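Bilyk Tables
Frequently Asked Questions
Last updated 15 May 2022

ORDERING

How do I order a table?
Fill in the order form or call the shop. We need the length, width and height, the wood, and the finish. Rocío Sotelo handles all new orders and will send you a written quote. The quote is good until the end of the month in which it was sent.

Do you keep finished tables in stock?
No. Every table is made to order. Sometimes a canceled order is for sale at a reduced price, and those are listed on the Clearance page.

What sizes can I get?
Any length up to 80 inches as a single top. Longer tops are made in two parts and joined underneath with bolts. The joint can be seen up close and felt with a fingertip.

What does a table cost?
The smallest side table is $369 with an oil finish. Most dining tables cost a good deal more, and the largest ones come to almost $3,000. Delivery is extra.

Can I see wood samples first?
Yes. We mail up to 3 samples free of charge. You don't have to send them back. Wood varies from board to board, so take a sample as a guide to the general color.
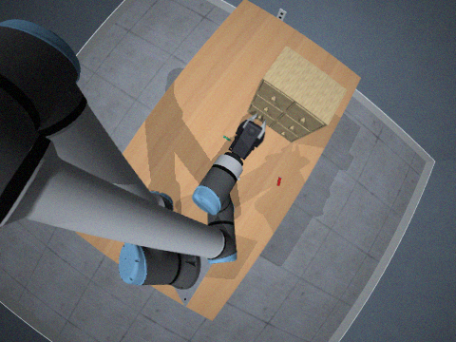
Rectangular table with an orange-tan wooden top.

Can I change my order?
You can change anything until the wood is cut. After that we can still change the finish, but not the size. Call us for this. Changes sent by email are sometimes read a day late.

Do you take deposits?
Half is due when you accept the quote and the other half before delivery. We accept checks and all major cards.

DELIVERY

How are the tables shipped?
Local orders go out on our own truck. Everything else is carried by Traltel. The legs are packed separately and the top is wrapped in blankets and cardboard. Tell us ahead of time about stairs, narrow doors or an elevator.

Will the driver put the table together?
Our own driver will. Traltel drivers bring the boxes inside the front door and leave them there. Putting the legs on takes two people and a socket wrench. The bolts and washers are in a bag taped to the underside of the top.

What if something is damaged?
Write it on the delivery slip before you sign and call us the same day. Keep the packing until we have talked to you.

Do you deliver in December?
Yes, but the truck does not run in the last week of the month. 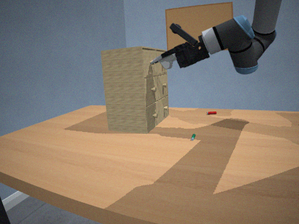

CARE AND CLEANING

What should I clean the table with?
A soft cloth, warm water and a drop of dish soap. Wipe along the grain and dry the top with a second cloth. Do not use scouring pads, ammonia or furniture polish with silicone in it.

How often does an oiled top need new oil?
Twice the first year and once a year after that. Rub in a thin coat, wait fifteen minutes and wipe off everything that is left. Lay used rags out flat outdoors to dry. Oily rags left in a pile can catch fire.

There is a white ring from a cup. Can I get it out?
On an oiled top, usually yes. Sand the spot lightly with fine paper, going with the grain, then oil it again. On a lacquered top, call the shop before you try anything.

Will the color change?
Yes. Cherry gets darker and walnut gets a little lighter. Move lamps and placemats now and then during the first few months, or they will leave marks.

A leg is loose. What should I do?
Tighten the bolts under the top. If a bolt turns without getting tight, stop and call us. Shinji Ebihara does the repairs and can send a replacement insert.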